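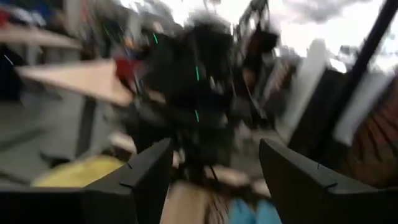 The workroom, with the beige panel to the left, a bit of red beside it and green streaks further in.

Skornitz shallow tray, from the Braltico range
Reviewed after four months of use
Score: 3 out of 5

I didn't set out to have opinions about a tray. I wanted somewhere to put small things so that they stopped being on the floor, which is grey and hides everything except the items you don't need. A biscuit tin lid had been doing the job, and doing it free of charge, until it met with a heavy boot. So in May I ordered the Skornitz from Prurkatside, who sell it for 105 including delivery. The lid, as I say, was free.

Prurkatside packed it well. It came in a box inside a box, with enough paper to bury it, and a leaflet in several languages urging me to enjoy my tray. There is no assembly. I read the leaflet twice in case I'd missed some.

The good part is the inside. Mine is the orange version, called Stoyanova in the catalogue for reasons the catalogue keeps to itself, and under strong light it comes up somewhere between a peach and a traffic cone. I thought I'd hate it. I chose it only because the dark blue was out of stock and I had already washed my hands of the lid. But small parts show up on it far better than they do on anything sensible, and on a dull afternoon it cheers up that whole side of the room. Guests comment on it. Not all of the comments are kind. 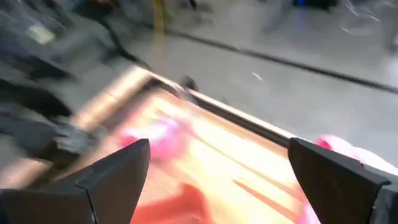 Stoyanova orange with the pale rim, and the pink bits in residence.

The rim is pale, with a thin darker line along its inner edge, and it's the feature I'd pay for again. It stands up just enough to stop a rolling thing from leaving, and it's comfortable to hold when you carry the tray from one end of the bench to the other. My bench is 82 centimetres high, so anything that does get over the side has time to think about its life on the way down. Very little has gone over. Bigger objects sit happily against the edge and lean on it, which the makers don't mention and ought to.

Pink was a surprise. I assumed pink on orange would be hopeless and it's fine, at least for pieces of a decent size. Red is another matter. Anything small and red sinks into the warmer patches of the orange and has to be found by touch. If most of what you sort is red, wait for the blue to come back.

Now the complaints. It is shallow, and yes, that's in the name, but I'd imagined shallow as a starting point. Heap it at all and the top layer slides off whenever you tilt it, and you will tilt it, there being no handles. The Braltico page shows it stacked neatly with others of its kind. Mine doesn't stack with anything I own, and I'm not buying a second one to give it company.

Cleaning is easy on the flat and annoying in the corners. A dry paintbrush gets most of the fluff out. A damp cloth moves it into the other corner. I've given up on the last of it and regard it as part of the finish.

Then there's the glare. With a lamp straight overhead the inside goes so bright that you lose the details you bought it to see. Shift the lamp to one side, or do as I do and work mornings, when the light's gentler and so am I.

Would I buy it again? At half the price, without a murmur. At full price I'd look at the tin first and see whether anybody wanted the biscuits.

Good for: sorting, carrying short distances, finding dark screws.
Less good for: red things, heaps, people with a dislike of orange.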